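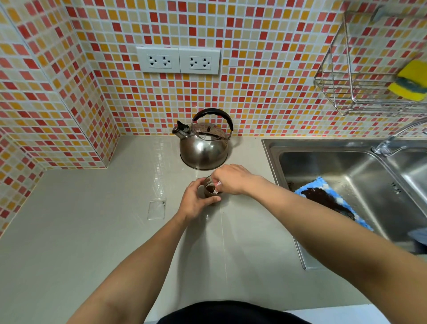
Teaching by hand is slow. Good. I want to argue for slow, and I have to do it fast because my lunch is 6 minutes from over.

Background for anybody new. We teach kitchen robots to do chores by showing them. Two ways to show. One, you sit in a chair with the remote rig, two handles and a pedal, and drive the arms yourself. Two, you stand at a counter and just do the job with your own hands while it gets recorded from above. People in my line of work fight over these like it's religion. The remote crowd says hand recordings are useless, the robot doesn't have your fingers. The hands crowd says remote driving is like eating soup with oven mitts on.

I'm hands crowd, mostly. Let me say why.

Take a dirty glass. Small clear one, dark brown stuff in the bottom and stuck up the sides. Person holds it in the left hand, thumb across the front, and the right hand goes down over the rim with a little flat pink and white thing between the fingertips, pointed down into the cup. Easy, right? Now drive that with two handles. I tried it last August on the Havano rig. First glass, I pinched the rim and it shot out sideways. Second glass, I got the tool in but couldn't feel the wall. So I pushed. You can't feel how hard you push. Crack.

The left hand is the whole thing here, and remote folks treat it like a clamp. It's not a clamp! It tips, it gives a little, it turns the glass to meet the other hand. You don't know you're doing it. Ask someone to describe how they clean out a cup and they'll tell you all about the right hand, zero words about the left. But record them and its all there.

Mirsad Matić, who ran our remote station before he moved over to Kondavham, would tell me I'm cheating. His point, and its a fair one: a hand recording has no forces in it, and no robot joints in it either. You have to guess. With the remote rig, whatever worked, worked on the real machine, same arms, same grippers, done. He once got 413 clean runs of one drawer task in a stretch and I have never seen data that tidy.

Tidy is my problem with it though. The drawer was the same drawer. Every run started from the same spot with the same light. Real counters have a kettle parked behind where you're working. Glossy top with reflections all over. A sink right next to you with a patterned cloth in it and a big clump of dark grainy mess sitting on the cloth. Nobody would set that up for a remote session, you'd clear it first so the arms have room. So the robot learns cleared counters. Then it goes to a house.

Cost, too. A rig seat needs a trained driver. Zübeyde Avcı is the best one I know and it took her months to get smooth. Meanwhile pretty much any adult can do a cup.

Where I'll give ground: the last bit. You do want some remote runs at the end, on the real arms, so the thing learns what its own fingers are like. Kokora does a mix and I think they have it right, hands first, then a small pile of driven runs on top. What I won't give ground on is people who start with the rig becuase the rig looks serious.

Also pay the counter people the same as the drivers. Different post, I know. Lumturie Kadrić has been saying it longer than me and says it better, go bug her for the numbers.

OK, lunch over. Comments are open till tonight, be nice to the remote folks.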